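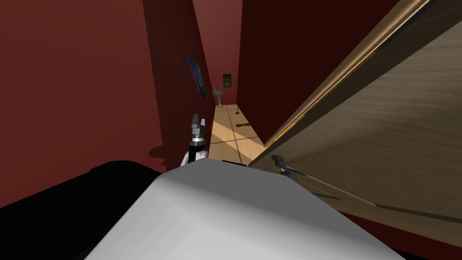
A white robot arm and its gripper, facing a narrow hallway.

The save file was named DAD, and it had 292 hours on it.

Yareli found it when she plugged the old Adaler into the television in her mother's basement. She had only meant to see if the console still ran before she put it in the box for the thrift store. The fan took a while to get going. Then the title music for Groltska came up, too loud, and she reached for the volume.

There were two files. Hers said YAZ and stopped at 14 hours, in the salt mine, where she had quit in Grade 8. She had thought that was where they both quit.

She loaded his.

The little ferryman was standing on a dock at Flakar, in the far north of the map. She had never been that far. He wore the green coat you could buy in the second town, the one she used to say looked like a bathrobe. He had better ones in his pack.

Her mother came halfway down the stairs with a laundry basket on her hip.

"Does it work?"

"It works. Did you know Dad kept playing this?"

"At night, sometimes. When he was on afternoons at the plant he couldn't sleep after." She shifted the basket. "I could hear the music through the vent. Don't give away the good extension cord with it."

She went back up.

Yareli opened the logbook. In Groltska you could name every boat you bought, and most people called them something rude. Her father's first boat was called Boat. The second was called Boat 2. After that there was one called Jaramillo, after the street they lived on before the house. The last was called Ask Yareli.

She looked at that for a while, then opened the notes attached to it. You had eighteen characters per line and no way to type except by moving a cursor around a grid of letters. It would have taken him ages.

LOCK ON NORTH GATE
TRIED ALL THE KEYS
ASK YARELI

He never had. She tried to remember if he'd started to. That would have been the year she worked at the rink and came home at eleven smelling of fryer oil, and went straight to her room with a plate. He used to stand in the kitchen doorway and say, "You busy?" She used to say yes.

She phoned Gumaro Magaña, who had lived across the alley and finished the game before anyone.

"North gate," he said. "Wow. Okay. It's not a key. You have to ring the bell on the dock and then wait for the tide."

"How long?"

"I don't know, 13 minutes? You can't touch anything or it starts over. I read it in a magazine."

"Who would ever figure that out?"

"I didn't. I just told you, I read it in a magazine. Are you selling the Adaler?"

"No," she said.

She rang the bell and put the controller down on the carpet. Upstairs the dryer started. The ferryman stood in his green coat, and every so often he shifted from one foot to the other, the way he did when nobody was moving him. The water came up one plank at a time.

When the gate opened she didn't go through. She called up the stairs to ask if her mother wanted to come and see something.

"Are you going to be long?" her mother said. "I've got towels."

"Bring them down," Yareli said, and moved the box off the other half of the couch.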